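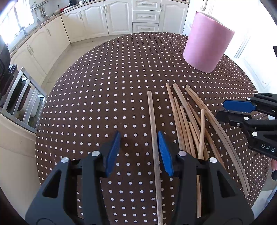
New house rules for handheld gripper sessions

2023-11-13

The revised rules for recording with handheld grippers in people's homes take effect with the next round of sessions. They replace the March version, which was written for the bench at Vemness and never fit kitchens very well. The full text is 11 pages and sits in the Prelari folder. What follows covers the parts that change what you do on the day.

Thin objects. Sticks, skewers, straws and pencils now have their own section. Start each pick with the jaws open and pointing down over one piece, and close only when both pads are clear of the pieces next to it. If two come up together, set both down and record the attempt as a double. Do not shake one loose in the air. Doubles are kept in the set, but they must be labeled, and we found 64 unlabeled ones when we went back through the Gbeho sessions.

Piles. Leave a loose pile loose. Several operators had been straightening the sticks between attempts to make the next pick easier, and the result was a lot of recordings of neat rows. You may pull one piece away from the rest for the first pick of a session. After that, work with whatever the pile gives you. Natural sticks with a bend in them stay in. A stick that has split or is shedding splinters comes out, and goes in the trash, not back in the bag.

Table coverings. Patterned tablecloths are allowed. The old rule asked for a plain surface, and we have dropped it. The cloth must lie flat, and if it gets dragged by the jaws you stop and smooth it before going on. Note the covering on the session sheet in a few words, such as "dark with white dots." Do not swap the covering partway through a session.

Two grippers. When both hands are in use, the one that is waiting stays above the table and off to its own side. It should not rest on the cloth or hang over the pieces being picked. Keep your fingers behind the jaws at all times. This applies to anyone else at the table too, and if another person needs to reach in, both grippers go up first.

Background. Kitchens are working rooms and can look like it. Plates in the rack and appliances on the counter can stay where they are. Mail, medicine labels, family photos and screens have to be moved or covered before you start. Windows are fine — check that the glare doesn't wash out the near edge of the table, and turn your chair if it does.

Pads. Wipe the pads before each session and look at the inner faces for bits of bark or fiber. Worn pads are replaced in pairs.

Ollis is still checking the 442 recordings made under the March rules. Roughly 2 in every hundred so far have needed a new label, and none have been thrown out for the table covering. Sessions already booked can go ahead under the new text. Please use the new session sheet, which has a line for doubles, and recycle any old copies.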